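December 3, 2020
Lecture handout — Learning from Demonstration, second half of the course
Last updated: December 3, 2020Notes by the course instructor
4 comments

Pushing things with a stick, and what the policy learns from it

Last time we ended on grasping, and several of you looked relieved to be done with contact. Sorry. Pushing has more contact, less control over it, and a tool any dog could operate. It's also one of the better places to study how a policy connects words to motion, and that's why we're spending a whole lecture on it.

The setup. The arm holds a rod. The rod moves in a plane just over the work surface, so the action is two numbers: how far to go in x, how far to go in y. The input is a camera image and a sentence such as "push the blue cube to the left of the green star." The output is one small step, and then the policy looks again. There is no gripper state, no wrist rotation and no lifting. If your policy fails, you can't blame the fingers.

The data. In the Sindley set, people drove the rod by hand and pushed things wherever they liked for long stretches. Other people watched the recordings afterward, marked a start and an end, and wrote down what had been done between them. We have 914 labeled segments for this course. Labeling after the fact is cheap, and it gives you sentences that match what happened, including things no one would have thought to ask for. It also gives you a great many sentences that say "move the red one a bit." 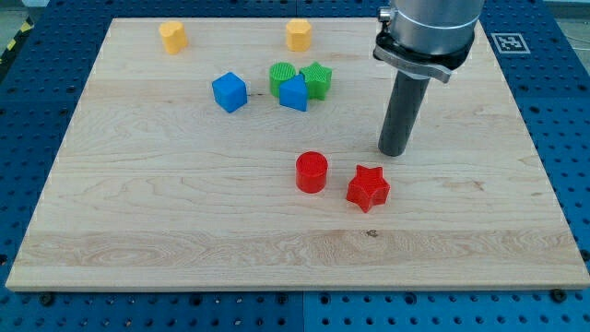 Language grounding gets hard as soon as the words stop picking out a single object. "Push the star" is a fine instruction until there are two stars on the board, one green and one red, and then it's a coin toss with a motor attached. "The red block" is no better with a red cylinder and a red star both in reach of the rod. You need color and shape together, and a policy that has learned to lean on color alone will look excellent right up to the moment you test it on that pair. Always check for this before you believe a success rate. Mine looked wonderful for two weeks.

Three methods we compare

Plain behavior cloning. Predict the next step from the image and the sentence, with squared error. The trouble is averaging. If half the demonstrators go around a block to the left and half to the right, the mean goes straight through the block. The loss is quite pleased with this.

Cloning with a mixture output. Same network, but it predicts several possible steps with weights. It picks a side. Sometimes it picks a different side on the next step, and you get a rod that dithers. Predicting a short run of steps at once helps, at the price of reacting late when a block slides or spins.

Albers. This is the name we use for the two-stage version: first predict where the rod should touch the object, then predict the push. It needs contact labels, which we pull out of the recordings by checking when a block starts to move.

Results on our test sentences

We ran 218 trials per method, with the blocks placed by hand each time. Plain cloning did worst, the mixture did better and Albers did best, which is the order you'd guess and also the order in which I spent time on them. Please keep both explanations in mind. The gap between the last two nearly closes on sentences that name only one object. It opens up on "push A to B," where the rod often has to travel to the far side of A before doing anything useful.

Failures worth knowing

Most misses were wrong side, not wrong block. The policy finds the right object and pushes it away from the goal with great confidence. In crowded layouts it also drags the neighbors along, and our success test doesn't care, as it only checks the named block. A stricter test that charges for moving the others cost Albers 13 points. I have left both numbers in the results file, and you should report both in yours.

Time limits matter too. We stop a trial at 30 seconds. Give the dithering mixture policy longer and it improves, mostly by wandering into the answer.

For the problem set

Use the Tallero loader; the old one from Prakumar reads the actions in the wrong units and won't tell you.

1. Train plain cloning and the mixture on the same split. Plot predicted steps at a point where the demonstrators disagree.
2. Write test sentences that color alone can't solve, and a matching group that shape alone can't solve. Report each group separately.
3. Shuffle the sentences at test time so they no longer match the trials. If your score barely drops, come see me. Bring the code.

Problem 3 is worth the most points. The extension on problem 1 covers everyone, so there is no need to write and ask.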